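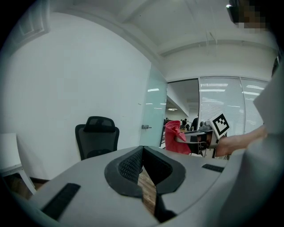

Gripper pair on the cloth check, red cloth in the jaws of the second one.

Wed 20 November

Okay, so the pads. I spent most of the morning on the handheld grippers and I want to get it down before I forget which one got what.

Quick recap for anyone who skipped the April pages: we run two units as a pair, left and right, and the left one has been letting go of cloth. Rigid stuff is fine! Blocks, cups, the big marker pens, all fine. But give it a dish towel and the fold creeps out of the notch a bit at a time until the whole thing is on the floor. Dinesh Lobo thought it was the spring. I thought it was the pads. We had a small bet going and I'm claiming half of it.

Took the left unit apart on the bench. The pads were glazed, properly shiny down by the notch where all the pinching happens, and the mesh face was packed with lint (gray, felt-like, horrible). I brushed them out with the soft brush and wiped them with alcohol, and the right pad came back nicely. The left pad had a split starting along the rim, so that one went in the bin. Put on a fresh pair from the Holadico bag. I know, I could have kept the good one, but mixing old and new last time gave us a notch that closed crooked and I don't want to do that again.

New pads need seating. Close the jaws by hand and hold, let go, close again, 16 times or so says Dinesh's sheet, and I did exactly 16 because I was curious whether it mattered. They do sit flatter afterward. Then the screws: just snug, then back to the first one, then the rest. The thread in that plastic body is not going to survive another heavy hand.

The spring, then. It was the old one from the Fernandes order and it was visibly shorter than the spare when I stood them next to each other on the bench. So Dinesh gets his half. Swapped it, put a tiny dab of the white grease on the pivot, kept it well away from the rubber.

Marker cards next. One corner of the left card was lifting, and when it lifts the pose jumps whenever the unit tips forward. Peeled it, cleaned the mount, stuck down a new one from the matte sheet. Please don't use the glossy sheet from Distton, the ceiling lights wash it right out and the tracker drops the ID.

Reran calibration in Flusel afterward. First try failed at frame 832 of 1000, same old complaint about the tag being lost, and that was me with my thumb over it. Second try went all the way through. Saved over the old left file and kept the old one with "pre-pads" on the end.

Cloth check after lunch: pinch, lift, shake, hold, swap hands. Left one holds a folded towel now with no creep that I could see. Thin cotton still slides a little if you catch only a single layer. Not sure that's fixable with these pads.

Still to do:
Order pads, there are 2 pairs left in the bag.
Glue the end of the long grip strip before it peels any further.
Brush out the right unit too, haven't opened it yet.
Ask Dinesh where the small hex driver went, I used the one from the camera kit and put it back.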